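Sonntags im Verpackungslabor: viel Andrang, wenig Antworten

Der Tag der offenen Tür bei Orovex war für zehn Uhr angekündigt, um Viertel nach standen wir immer noch auf dem Parkplatz. Wer sich vorab angemeldet hatte, bekam ein Bändchen, alle anderen auch. Angekündigt waren »Einblicke in die Verpackung von morgen«. Ich hatte mir darunter Maschinen vorgestellt und bekam zunächst einen Film, in dem sehr viel Wasser über sehr grüne Blätter lief.

Durch das Haus führte uns Elsie Tawhiri, die schnell redet und Zwischenfragen mag. Das rechne ich ihr hoch an. 2890 Muster lagern angeblich im Archiv, gesehen haben wir davon einen Schrank, und der blieb zu. Dafür durften wir in den Raum, in dem Testhaushalte ihre leeren und halbleeren Packungen sortieren. Ein Holztisch, dahinter ein beiger Paravent, darauf das, was in einer Küche eben so zusammenkommt: Eierkarton, Folienverpackung vom Knabberzeug, eine kleine Schachtel mit chinesischer Aufschrift, eine Getränkeflasche mit gelbem Schraubverschluss.
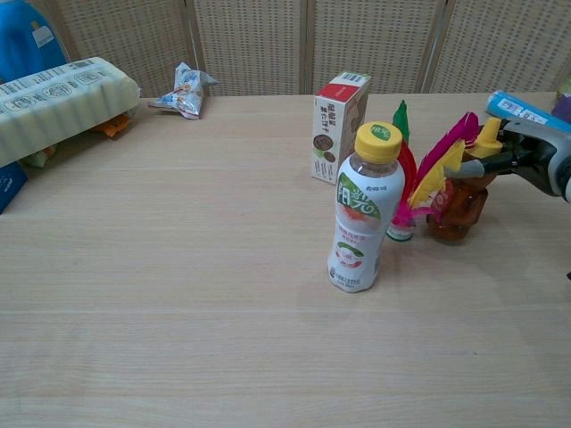 Die Aufgabe klingt einfach. Man soll die Packungen danach ordnen, wie gut sie sich öffnen, wieder verschließen und wegwerfen lassen. In unserer Gruppe gab es schon beim ersten Punkt Streit. Ein Herr aus Zerkodley fand Schraubverschlüsse grundsätzlich vorbildlich, seine Frau bekommt sie nicht auf. Beim Eierkarton waren sich alle einig, was mich misstrauisch macht, denn zerbrochene Eier hat jeder schon nach Hause getragen. Und Folie, einmal aufgerissen, verschließt niemand mehr, da kann das Labor bewerten lassen, was es will.

Meine Frage, was mit den Ergebnissen geschieht, beantwortete Frau Tawhiri mit dem Hinweis auf das Programm Altora. 54 Haushalte machen dort mit, im Herbst sollen es 200 werden. Ob je ein Hersteller wegen einer solchen Runde eine Schachtel geändert hat, wusste sie nicht – immerhin sagte sie das auch so.

Nach 30 Minuten war der Rundgang vorbei. In der Kantine gab es Kaffee und Kuchen von Paewai, jedes Stück einzeln eingeschweißt. Der Kuchen war trocken. Die nächste Führung ist im September, Anmeldung über das Kontaktformular, Parkplätze hinter Halle zwei. Mit kleinen Kindern würde ich nicht hinfahren, anzufassen gibt es für sie zu wenig.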